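Jindis publishes maintenance routine for two-arm assembly cells

PRUSTHORPE, May – Jindis has released the setup and maintenance routine it uses on its own two-arm assembly cells. The document covers daily checks, hand calibration and cable replacement, and can be downloaded free of charge by any shop running a Lument cell or a similar machine.

The routine was written at the company's Prusthorpe workshop, where one cell has been kept in service for 483 working days. Technicians logged every stop during that time. Of these, 77 were traced to cables or connectors at the wrist, more than to any other part of the machine.

Each shift now starts with a peg board test. The cell has to pick up blue test pieces and place them on a white board fixed to the same spot on the table. If a hand misses twice in a row, the shift lead stops the cell and runs the wrist calibration, which takes eight minutes per arm. 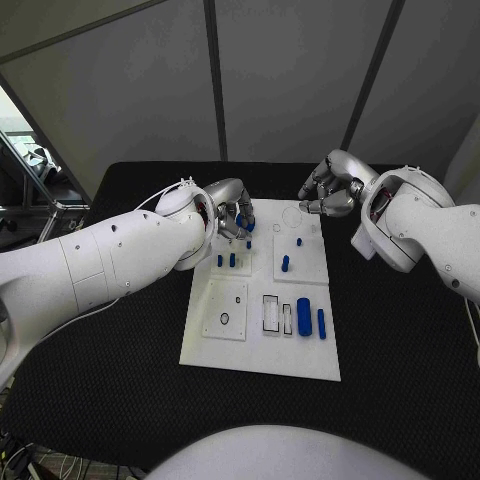 The left hand grips a blue test piece over the peg board at the Prusthorpe workshop.

Wrist cables are inspected once a week with the power off. The technician moves each joint by hand through its full travel and looks for rubbing, tight bends and loose plugs. Cables are replaced after 180 shifts whether or not they show wear. Shell screws are checked at the same visit and tightened to the values in the table at the back of the document.

The routine also sets out what to do after a hand has been swapped. The new hand must pass the full board test at half speed before the cell returns to normal work.

Caputo, which supplies replacement cable sets for the cells, will stock a kit matched to the routine from next month. It contains both wrist cables, spare shell screws and a printed copy of the checklist.

About Jindis
Jindis builds and services small assembly cells for workshops and parts makers. The company is based in Prusthorpe.

Press contact: Jindis press office, Prusthorpe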